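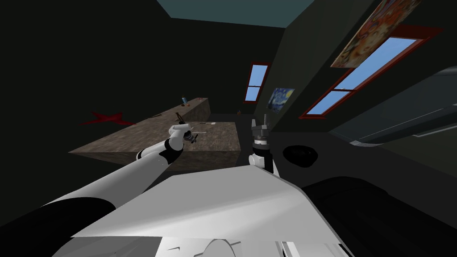

The Men and Women Who Decide Where the President Stands

By Marisa Leone

At ten past four in the morning, in the service corridor of a lakeside hotel in Usetti, Zdenka Vasić was arguing about a door. The door was a perfectly good one. It had handles on both sides and it opened onto the room where two foreign ministers were supposed to meet at breakfast. The trouble was that it was one door, and there were two ministers.

If they came in together, one of them would be a step ahead, and by lunch a newspaper back home would have a picture proving that the other had been made to follow. If they came in separately, one would have to wait, and ministers do not wait. They can be delayed, they can be held up by important calls, but they can't be found sitting in a chair when the other fellow arrives.

"So we use the kitchen," Vasić said.

One delegation came in through the door. The other came in past the dishwashers, at the same moment, on a signal given by a young man with his arm in the air. Both ministers looked faintly surprised. The talks began on time, and the subject, when they finally got around to it, was fishing rights.

Vasić has worked in protocol for most of her adult life, first for her own foreign ministry and now for Halász, a small firm that governments hire when they'd like a meeting to happen and don't trust each other to set out the chairs. It is an odd trade. The people in it are treated as waiters until the moment something goes wrong, and then they are treated as spies.

The firm was brought in for the Usetti talks after the previous round, held in Worlow, fell apart over lunch. I've now heard four versions of what happened at that lunch. In one of them there was a map on the back of the menu, showing the local wine regions, and a border on it ran the wrong side of a hill. In another the map was fine and the problem was the soup. What everyone agrees on is that a deputy minister stood up, put his napkin down in a way that was felt to be deliberate, and flew home. It took nine months to get him back to a table, and he now eats in his room.

There are outsiders who find this funny, and it is. But Zlatko Angelovski, who spent years drafting joint statements before he retired to teach, thinks the laughing usually stops too soon. "A delegation that wants to leave will find a reason," he told me over the phone, with a television going behind him. "If you take away the small reasons, they have to use a big one. Then they have to explain it to somebody. Often they would prefer to stay."

This is the theory, more or less. You spend a fortune in effort on flags and chairs so that anyone who walks out has to walk out over fish.

The flags alone took two days. Usetti's hotel owned a set of poles that turned out, when measured, to be of slightly different heights, presumably because hotel guests had never before brought a tape measure to the lobby. The visiting teams had. New poles were ordered from a supplier in Pivow, who sent flag stands for desks. There was a long evening during which it seemed possible that two sovereign states would be represented by something you'd find next to a pencil cup. The proper poles came by van at midnight and Vasić signed for them in her coat.

Then came the order of the flags, which depends on the alphabet, which depends on whose alphabet. English was proposed and turned down. French was proposed by someone who, it was noticed, would come first in French. They settled on alternating by the day, with the changeover done before breakfast by a hotel porter in white gloves that he'd bought himself.

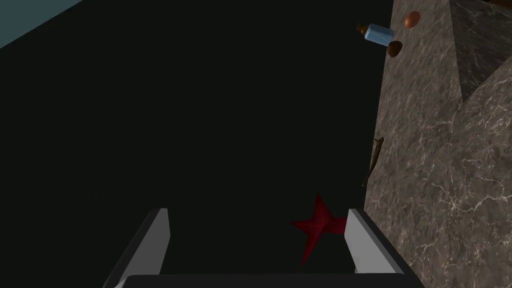

I asked to see the briefing book. I was shown it, at a distance, by Hrvoje Stan, who handles logistics for the firm and carries himself like someone who has been asked for extra parking passes by every person he's ever met. The book is as thick as a loaf. It has a tab for handshakes. It has a tab for what Stan calls "temperature," and I assumed that this was diplomatic language until he told me it meant the thermostat. One side likes a cool room. The other side has complained in writing about drafts.

"What do you do?" I asked.

"Sweaters," said Stan.

He would not tell me what the talks cost. A line I managed to read upside down put the bottled water at 3,400, with no currency, and for the rest of the week I couldn't decide whether that was money or bottles. When I asked him he closed the book.

Money is a sore point with these events. The host government pays for most of it, in return for a family photo on the hotel steps and the right to have its name on whatever gets signed. Usetti's mayor had hopes of a Usetti Declaration. He'd gone as far as having a plaque priced. Over the course of the week this shrank to a Usetti Statement, then a Usetti Understanding, and there was a bleak hour on the last afternoon when people were talking about "the Usetti notes." The mayor kept smiling through all of it, and he kept the plaque maker's number in his jacket.

The drafting itself was done upstairs, in a bedroom with the bed taken out, and was run by Myrto Economou. She is a lawyer by training and looks like the only person in the hotel who slept. Her job was to produce five paragraphs that both governments could read aloud to their own voters without choking. She had been told she could have until noon on the final day.

A joint statement is a strange thing to write. Every verb has a price. "Agreed" is expensive, and by the time you get down to "noted" you're giving it away. "Discussed" means there was shouting. "Exchanged views" means the shouting was done in turns. If a statement calls a meeting frank, somebody has thrown a folder. Economou told me she had once spent an entire night on whether two sides "recalled" or "reaffirmed" an earlier deal, one of them being keen to remember it without having to carry it out.

Usetti's fight was over a comma. I wish I could report that it was more than that. In the fourth paragraph the two sides promised to share data on fish stocks "in the shared waters, where possible." With the comma, the doubt fell on the sharing. Without it, the doubt seemed to fall on the waters, and one delegation was not about to sign a paper hinting that the waters were only possibly shared. The other delegation, which had not cared about the comma until then, began to care a great deal.

This went on through one dinner and most of a night. Two interpreters had to be sent to bed. Someone slid a note under Economou's door suggesting a semicolon, and she has kept it. Down in the bar the reporters, who had been told to expect news by six, filed stories about how tense the mood was, and then, having filed, ordered more snacks. I did the same. The snacks in Usetti are very good, particularly a small fried cheese thing that comes with pickled onions, and I'd put them ahead of anything achieved in the conference room until quite late on the last day.

What broke the jam was dull. Around dawn Vasić moved the coffee. Until then each delegation had its own urn at its own end of the hall, an arrangement reached after some bargaining. She had both of them carried to a single table in the middle, on the grounds that one of the wall sockets was faulty. I asked her whether the socket was faulty. She said it was an old hotel.

So the two chief negotiators, who had not been alone together all week, found themselves in line for milk. They talked for as long as it takes to drink a cup. Neither has said what about. When they came back upstairs they told Economou to take out "where possible" altogether, comma and all, and to put "regularly" in front of "share." She typed it up before either of them could sit down.

Is it a good deal? The fishing boats will find out before the ministries do. Angelovski, when I read it to him, was quiet for a bit and then asked what "regularly" meant. I said I didn't know. "Good," he said. "Then they will have to meet again."

The signing was held in the ballroom. The table was placed so that neither minister had his back to the lake, and the pens had been tested that morning by Stan, all of them, on hotel stationery. The ministers came in by separate doors. A second one had been found behind a curtain, painted shut, and a carpenter had spent the night getting it open. They shook hands for the cameras, let go, and were asked to do it again facing the other way for the photographers on the left.

The paper they signed is called the Usetti Joint Statement on Certain Matters. The mayor has ordered the plaque. He's having it done in two languages, side by side, and when I left the hotel he was on the phone with Vasić, asking which one should go on the left.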